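Filed under: Cells & Grippers > Maintenance

urs_auer
Left arm on our two-arm sorting cell keeps letting parts creep in the grip. Belt feeds, arms sort into the red and yellow trays. It's done 2,123 picks on these pads. 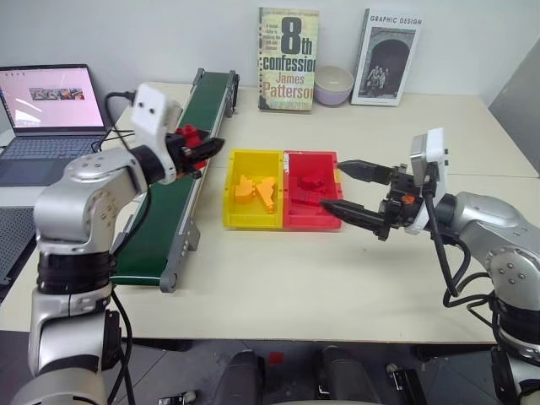
Left arm with a red block over the belt.

dmciver
Pads. Change them at 2,000 and stop thinking about it.

sirkka_t
Disagree. Mine went far past that. Wipe them with alcohol first, then check your close force. What's it set to?

urs_auer
40 percent. Took a closer look at a set of fingers. 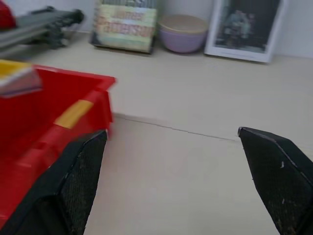 Gripper open, mesh faces and a few specks on the right finger.

sirkka_t
I'd clean those before buying anything.

dmciver
Cleaning buys you a week. Mesh rounds off and you can't see it.

urs_auer
Wiped all four fingers, force unchanged. Will run 329 parts tonight and post the drops.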